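Workshop Tips: Setting Up a Bench for Two-Handed Robot Trials

These notes come out of the Plillico handling study, where two-finger grippers work over an ordinary wooden table with household things on it. The study asks a plain question: does a gripper learn a pick better on a cleared table, or on one that still has packaging and odds and ends lying around? Most of the tips apply to any small shop trying the same kind of test.

1. Clear the middle, leave the sides

The first batch of trials used a bare table. Picks went well until someone left a bag out, and then the arm hesitated or reached for the wrong thing. In the second batch we kept the middle open and let clutter stay along the edges. With the same number of practice runs, failed picks fell from 21 to 9 per session. Wrapping and flat bags do fine as clutter. Put them where the wrist camera will catch them on the way down, and move them between runs. 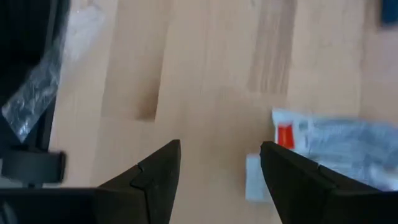 2. Watch the wood grain

Pale tabletops with dark streaks can fool an edge finder. Ours picked up a knot line as an object on several early runs. Sanding doesn't help. Turn the table a quarter turn between sessions so the streaks don't always fall in the same spot, or put down a plain mat for the first session and take it away later. If you use a mat, tape the corners. A gripper finger will lift a loose corner and drag everything with it.

3. Keep clear plastic in the set

Shiny wrap is hard on cameras, and people like to throw it out before a trial. Leave a piece in. A model trained without it did poorly the first time it met a wrinkled sheet under the shop lights. Crumple it differently each time. Keep it away from the wheels and joints of anything that moves, and check under the arm before you power up.

4. Use light objects with an odd shape

A brush is a good test piece. The two ends look different and it has a clear long axis, so you can tell from the recording which way around it was held. We score a hold as good if the brush stays put through a slow tilt and a stop. Bristles blur at normal speed, so judge the grip from the cap end. Wash brushes with dish soap when they pick up grease from the fingers. Greasy handles spoiled 11 runs before we worked out the cause.

5. Practice the handover slowly

Passing an object between grippers is where most drops happen. Vaughn Abernathy ran the handover trials and tried three timings. The best one had the giving side hold on until the receiving side had closed and waited 2 seconds. Shorter waits saved very little time over a session and dropped more brushes. Longer waits gave no gain. Run the handover over the table, low down, so a dropped piece doesn't roll off and out of reach.

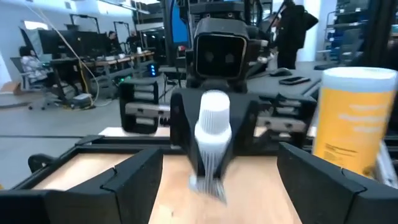
White brush-like object held by a black gripper finger, apparently the facing robot's, tall yellow-orange container at right.

6. Give tall containers a fixed place

Tubs and canisters get knocked over by the side of the jaw far more often than by the tip. Mark a spot with painter's tape and put the container back on it after every run. If you want it to move as part of the test, write the new spot on the log sheet first. Emmett Haddad keeps the log on paper and types it up at the end of the day, and we lost fewer entries that way than with the tablet.

7. Wipe the fingers and the lenses

Matte black fingers show dust quickly, and that dust ends up on whatever they hold. A dry microfiber cloth is enough. Use a separate cloth for the lenses. Do this before the first run and again after lunch.

8. What we still don't know

The clutter result held for brushes and small tubs. We haven't repeated it with soft items such as dish cloths, and the Civano shop, which ran a shorter version in November, saw a smaller drop in failed picks than we did. Their table was darker and their lights were closer to it. We plan to trade tables with them before the next round and keep everything else the same.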